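FOR IMMEDIATE RELEASE

Cliduto Opens Plant Boarding House in Tenammont, Accepts Ferns of All Temperaments

TENAMMONT, November — Cliduto, the houseplant care company that began as a watering round for people with too many windowsills, will open its first plant boarding house this month in the former Stededness shoe store on the main street. The building has north light in front, south light in back and a fitting bench that has been kept for owners who find the goodbye difficult.

The boarding house has room for 258 plants on open shelving, plus floor space for the large ones that arrive by hand truck. Guests may stay for a weekend or for as long as a kitchen remodel takes, and the company has learned not to ask how long that will be. The minimum stay is two nights.

Cliduto says demand has come mostly from people who used to leave a key with a neighbor. A survey of the company's watering customers last spring drew 80 replies, and the most common complaint was overwatering by someone kind. The second most common was a cactus that had been "talked to and then moved."

"Your neighbor means well, and so does a flood," the company said in a statement. "We wanted a place where a plant could be left alone by professionals."

Each guest is checked in with a card giving its name, if it has one, its pot size, its usual spot at home and any known grudges. Plants showing signs of mealybugs, scale or fungus gnats are placed in the back room, formerly the stockroom for men's wide sizes, and owners are called the same day. The company will treat minor cases with the owner's permission. It won't accept artificial plants, although it has been asked twice, once by a dentist's office.

Rates depend on pot diameter. Anything under six inches boards for the price of a cup of coffee per night, and floor plants are quoted at the counter. Orchids pay the standard rate in spite of their reputation. Owners who want a weekly photo may have one at no charge; owners who want a daily photo are invited to consider a shorter trip.

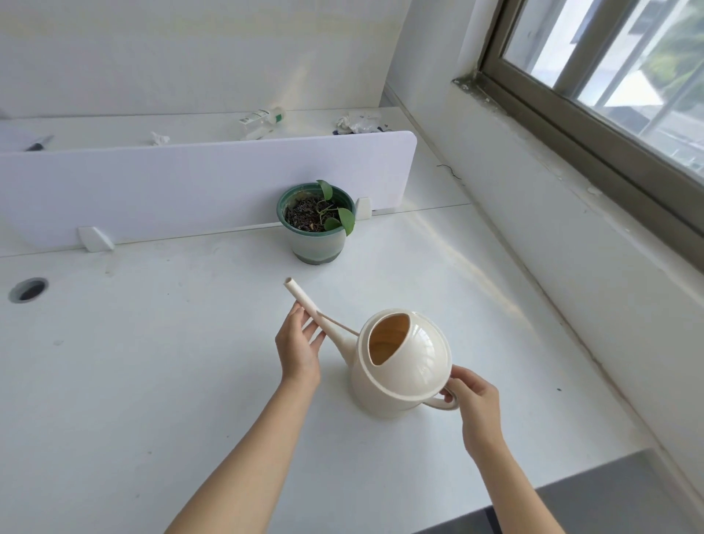 Watering at the boarding house is done by hand and by schedule, and the schedule is posted where customers can argue with it. Staff check the soil first with a finger, a method the company has tested against several gadgets and gone back to each time. Cliduto favors a can with a long, slender spout, like the cream-white plastic one shown, for getting under the leaves of African violets and other guests that resent a wet collar. Tap water stands overnight before use. Misting is available on request and is done with a straight face.

The opening also brings a repotting counter, a small shelf of secondhand pots and a Saturday-style free clinic that will be held on whatever morning the shop is quietest. The Hettiarachchi Garden Fund has provided a grant of $2,000 toward shelving and grow lights, along with a jade plant that now lives by the register and isn't for sale.

Boarding reservations open at 3 p.m. on opening day and can be made in person or by phone. Holiday spaces are limited, and poinsettias must be collected by the end of January, whatever their condition.

About Cliduto

Cliduto waters, boards and repots houseplants for homes and offices in Tenammont and nearby towns. The company doesn't do lawns. Press inquiries may be left at the front counter during business hours.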